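Flastevel Beginner Candle Kit – reviewed by Herman Sembiring

Friday, December 29, 2023

I bought the Flastevel candle kit because my sister had announced a handmade gift exchange, and my knitting has been described by relatives as "brave." The box says ages 12 and up. I am well up.

You get 2 pounds of soy wax flakes, a pouring pitcher, tins, wicks, a thermometer and three little bottles of scent. The one called Winter Orchard smells like a dentist who owns an apple tree. The other two are fine, and the vanilla is lovely.

Melting is easy and slow. The booklet wants the wax at 191 degrees before the scent goes in, a number I have now stared at long enough to dream about. It also says each tin will burn for up to 20 hours. My first one drowned its own wick before dinner was over – my fault, I'd trimmed it to a stub.

The wick stickers are the weak spot. Two let go mid-pour and I fished them out with chopsticks. I ended up using the glue dots from an old Caron card-making set, and those held.

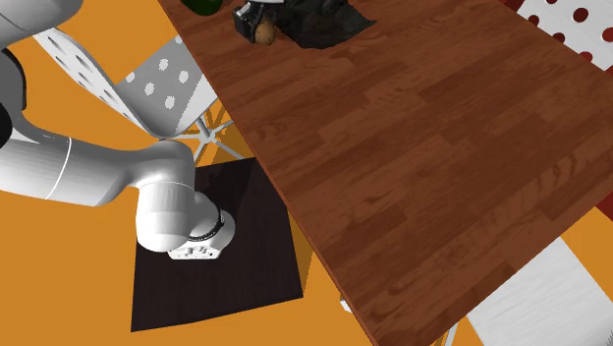
Can you reuse the pitcher for a second batch?
Wipe it out with a paper towel while it's still warm and it's ready for more wax, even in a different scent.

Refill wax from Culska melts just as well and comes in a plainer bag. My sister got the vanilla. She has lit it once, in the garage.

Four stars, one off for the stickers.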